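Larkow Public Library
1/6 The Library of Things reopens to members in February, following the annual stocktake. The collection now holds 500 items, of which 77 are new this year. Borrowing remains free with a current library card.

Larkow Public Library
2/6 Kitchenware continues to be the most requested category. Bowls, serving dishes and baking tins may be borrowed for up to 39 days and should be returned washed and dried.
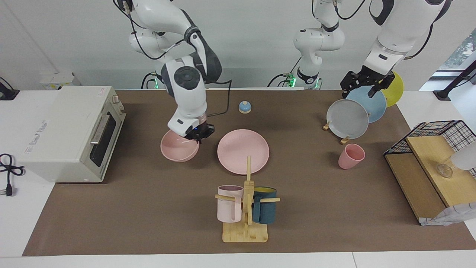 Larkow Public Library
3/6 Garden tools are held at the Wundum branch only. Members may place a hold online and will be notified by email when the item is ready for collection.

Larkow Public Library
4/6 Overdue charges do not apply. Replacement fees are capped at $80 per item. Enquiries regarding damaged items should be directed to Mereana Hollis, Collections.

Larkow Public Library
5/6 Donations are accepted at the Wundum service desk until 4 pm. We are unable to take electric blankets, child car seats or bicycle helmets.

Larkow Public Library
6/6 The updated catalogue and borrowing conditions are available at both branches. Printed copies in large type may be requested from staff.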